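The Green Room at Mollton

Dumisani Sibiya was late and the bus driver knew it. Didn't care. Stopped for every light between the Mollton depot and the river, even the ones that were thinking about turning.

He had the envelope inside his shirt. 600 in cash, all of it his sister's, and a note folded so small it kept sliding down to his belt. Give this to Le Roux before two, she'd said. Before two, Dumi. After two he sells it to the other man.

It being a piano.

Not even a good one. A Bulico upright with a cracked lid and a low G that buzzed like a wasp in a can. But their mother had taught on it, in the front room, to half the kids on the street, and then it got sold the winter the furnace died, and now here it was again, across town, in the back of a shop that mostly dealt in doors.

1:40. He ran the last four blocks. Past the laundry, past the school with its gate chained, past a woman selling oranges who yelled something he didn't catch.

The shop was called Truvik. No sign, just the word painted on the step. Inside it smelled like dust and varnish and somebodys lunch. Doors leaning on doors. Windows with no houses. He called out and got nothing back, so he kept walking, sideways mostly, holding his shirt shut with one hand.

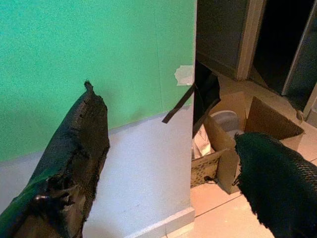

Mint green, the upper part of the wall.

Green. He stopped when he saw the green. Their mother's front room had been nearly that color, she'd mixed it herself from two cans and never got the same shade twice, so every patch-up showed. He stood there breathing hard and for a second he was nine and hadn't practiced.

"You're the brother," said Le Roux.

Small man. Cardigan. Eating an egg.

"I'm the brother. I've got the money. It's not two."

"It's ten to."

"So it's not two."

Le Roux chewed. Looked at the envelope coming out of the shirt, a bit damp, and didn't reach for it. "The other man called," he said. "He'll go 100 over."

Dumisani had 2 dollars and a bus transfer. He put them on top of the envelope anyway. Felt stupid. Left them there.

"Can I just see it," he said. 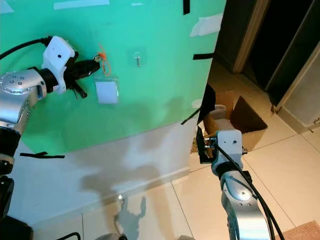

They went through to the back, Le Roux first, switching on lights as he went and switching off the ones behind. The piano was under a blanket. He'd thought he would know what to say and he didn't. He lifted the lid and the crack was longer than he remembered — it ran almost to the hinge now. He found the low G with his thumb.

It buzzed.

He played the first thing she ever taught anybody, the one with the left hand that just rocks back and forth, a song about a boat. Got the middle part wrong. Went back, got it wrong again the same way. Le Roux had stopped eating.

"She used to rap my knuckles right there," the old man said. "Right at that bar."

Dumisani turned around.

"Tuesday afternoons," said Le Roux. "I was fifty-one years old. I wanted to learn before my daughters wedding." He wiped his fingers on the cardigan. "I never did get that bar."

Somewhere out front the phone started up. It rang and rang. Le Roux looked at the door, then at the clock, then came and sat down on the low end of the bench, so Dumisani had to shove over.

"Slower," he said. "From the top. You do the left."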